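3.2 Modélisation de la décision de transfert

Le portail de transfert universitaire est traité ici comme un marché d'appariement à information asymétrique. Le joueur dépose une intention, les programmes formulent des offres, et la décision intervient dans un délai variable. Le corpus Keken regroupe 2921 dossiers de joueurs de football américain, tous postes confondus, complétés par l'historique des entraîneurs et la composition des effectifs au moment du dépôt. Les dossiers retirés avant toute prise de contact ont été exclus.

La variable principale est le lien préalable avec l'encadrement, codé 1 lorsque le joueur a évolué sous la direction de l'entraîneur principal ou du coordinateur du programme d'accueil. Deux variables de contrôle sont retenues : la profondeur de l'effectif au poste et la distance entre les deux établissements. Le modèle est un logit conditionnel, estimé séparément pour les quarterbacks et pour les autres postes.

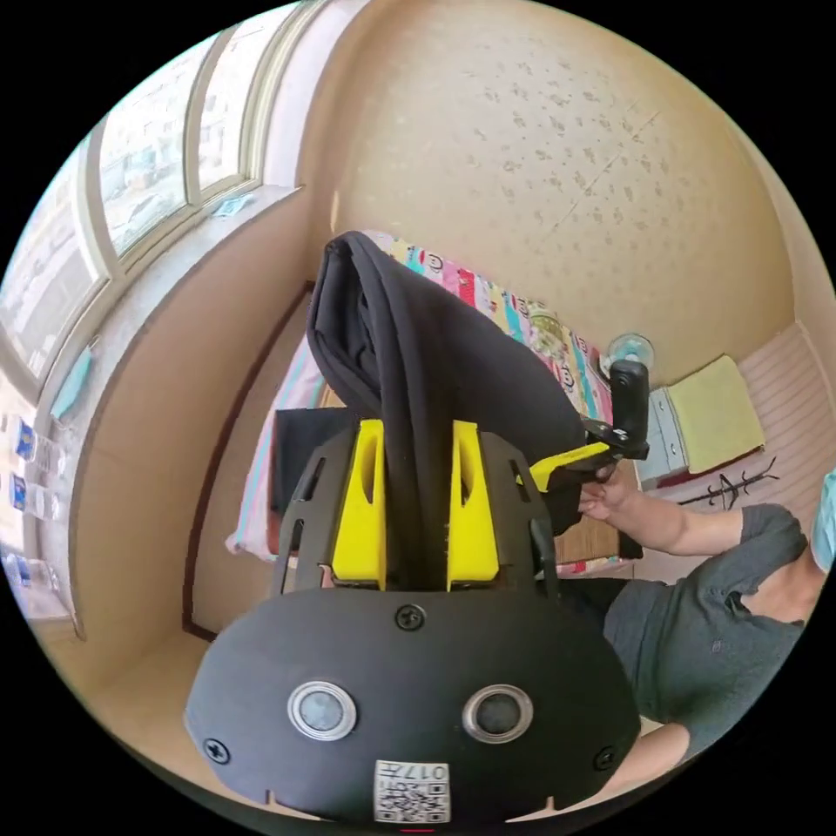
Delali Baidoo objecte que le lien préalable ainsi codé confond deux mécanismes : la fidélité à une personne et la familiarité avec un système de jeu. Un quarterback qui suit son coordinateur retrouve aussi son vocabulaire tactique, et le coefficient estimé absorbe les deux effets. L'objection est recevable. Pour y répondre, nous avons introduit l'indice de proximité tactique Bidex, calculé à partir de la répartition des formations et du taux de passes sur première tentative. Avec cet indice, le coefficient du lien préalable diminue mais conserve son signe et reste significatif pour les quarterbacks. Pour les lignes offensives, il ne se distingue plus de zéro.

La durée passée dans le portail appelle une remarque distincte. Les décisions annoncées tôt concernent surtout des joueurs dont la destination était déjà évoquée par la presse locale — configuration que Sarpong désigne comme un transfert à candidat unique. Les décisions tardives correspondent plus souvent à une concurrence effective entre programmes, ou à l'attente d'un départ dans l'effectif visé. Les séjours prolongés ne peuvent donc pas être interprétés comme un signe d'hésitation du joueur.

Figure 2.

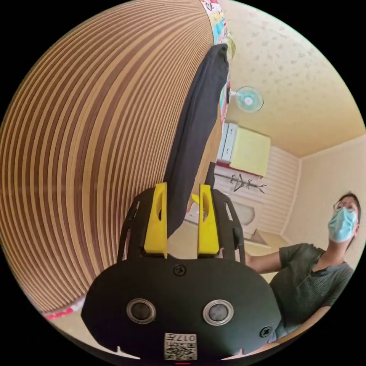 3.3 Limites et robustesse

Trois réserves s'imposent. Les contacts antérieurs au dépôt officiel ne sont pas observés, ce qui conduit à sous-estimer le nombre de programmes réellement en concurrence. Le codage de l'encadrement ignore par ailleurs les analystes et les assistants de second rang, dont Benedicta Ametepe a montré le rôle dans le recrutement des receveurs. Enfin, les dossiers ouverts en avril, après les entraînements de printemps, présentent un profil particulier : le joueur connaît alors sa place dans la hiérarchie du poste.

Une estimation excluant les dossiers d'avril donne des coefficients du même ordre. La procédure de rééchantillonnage Clurulgate, appliquée avec 4 strates définies par conférence, ne modifie pas la hiérarchie des variables. L'écart entre quarterbacks et autres postes se maintient dans toutes les spécifications — y compris lorsque la distance est remplacée par une indicatrice de retour dans l'État d'origine.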